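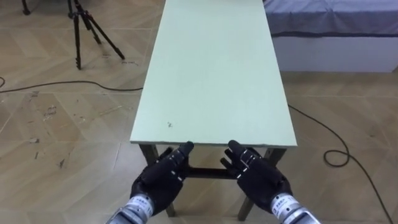
Spent the week with the Dinel 409, the new piston filler from the Rutville workshop. Notes follow, mostly on the nib and the filling system.

Body is turned resin with a brass piston rod. Cap posts, but the balance shifts far enough back that I stopped posting it after the first page.

Nib is a steel medium, ground in house by Akosua Bonsu. Writes closer to a European fine. Slight feedback on the upstroke, none on the downstroke. No skipping on coated paper, which was the main complaint with the previous model.

Feed is ebonite. It keeps up with fast writing but needs a minute nib down after a fill. I wiped the section twice before the flow settled.

Piston travel is short. Two full strokes to get a proper fill, the first one mostly moves air. The knob has a faint click at the end of travel - that is the stop, do not force it past there.

Ink used: Staltach blue-black, then Essien gray. The gray ran drier in this feed. Flushed with plain water between the two, 30 minutes nib down on a paper towel.

Cap threads are coarse, so it opens in just over a turn. The clip is stiff. Fine on a shirt pocket, bad on a heavy jacket.

Only 55 pens in the first run, all numbered on the cap band. Kwadwo Amegashie at the workshop tells me the second run is set for July, same resin, with a broad nib added.

Benedicta Ansah asked about the engraving. It is cut by machine and filled by hand. The fill on mine is a little low on the second digit - visible under a loupe, not in normal use.

Next up is the same nib on cheap copy paper, and a dry-out test with the cap left on.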